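The fault that halted kitchen trials at the Hadthorpe laboratory in September lasted less than a second. One arm of a two-armed robot, lowering a vegetable into a pot, lost its force reading and kept pressing downward until the joint limits stopped it. No one was hurt, but the pot was dented and 45 days of work were suspended. 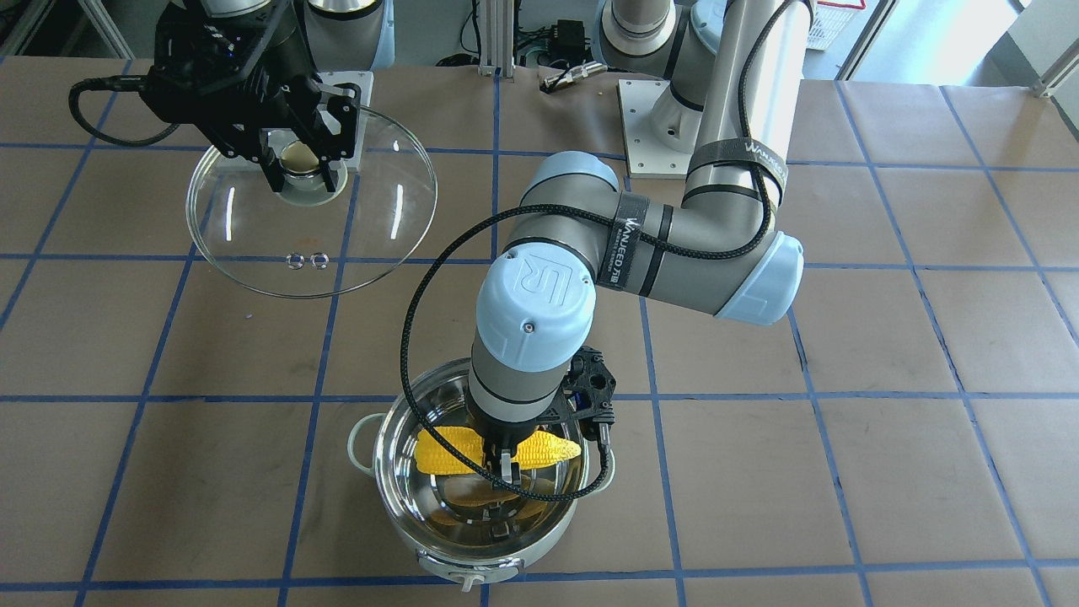 Celeste Riquelme, who directs safety at Hadthorpe, traced the failure to a worn sensor cable at the wrist. The log held 1,583 completed cycles, and the signal had dropped out briefly in 30 of them - each time without raising an alarm. "The controller read silence as zero force," she said.

The software now stops both arms when a reading is missing. Fermín Pereyra, the engineer in charge of the trials, has also ordered that wrist cables be inspected before every shift and replaced at the first sign of wear.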